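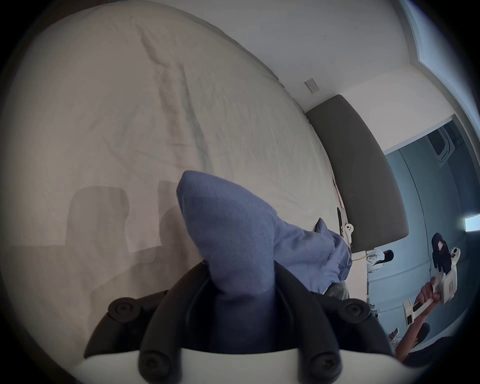

What is Carnine House, anyway?

We're a small guest house on the edge of Wuditham, with breakfast included and a porch that gets used way more than the dining room does.

Guests > The House > About Us

I never set out to run a place like this. I came to Wuditham one December to see a friend, got stuck an extra three days by snow, and spent most of that time walking past a big gray house with a For Sale sign leaning in the hedge. By spring I had the keys, a leaky roof and a very long list (I still have the list, it just has different things on it now).

The house was built by a family called Carnine, and everybody in town already used their name for it, so I left it alone. We have 10 rooms. The ones at the back look over the creek and stay cooler in summer, and the ones at the front get the morning sun and a bit of noise from the bakery truck. If you're a light sleeper, ask for the back!

Breakfast runs from seven until 10, and I'll do you an early plate if you're heading out to hike. The coffee comes from Celimero, the little roaster over on Mill Street, and I will happily talk your ear off about it. Eggs are local. The jam is mine -- plum mostly, apricot when I can get them.
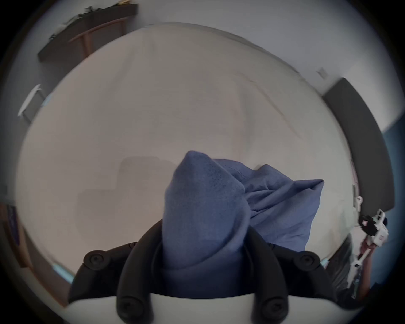
Blue fabric, bunched up.

People come here for all sorts of reasons. We get cyclists doing the Ye Trail, which is 90 miles if you ride the whole thing, and there's a shed out back where you can lock up your bike. We get wedding guests, grandparents visiting the new baby, and folks who just want to read on the porch for a weekend. Dogs are fine in the two downstairs rooms, but please tell me ahead of time so I can put the good rug away.

Check-in starts at three and I'm easy about it. If your train gets in late, call me and I'll leave the side door light on -- just mind the second step, it's higher than the others. Checkout is 11, or noon if no one's coming in after you.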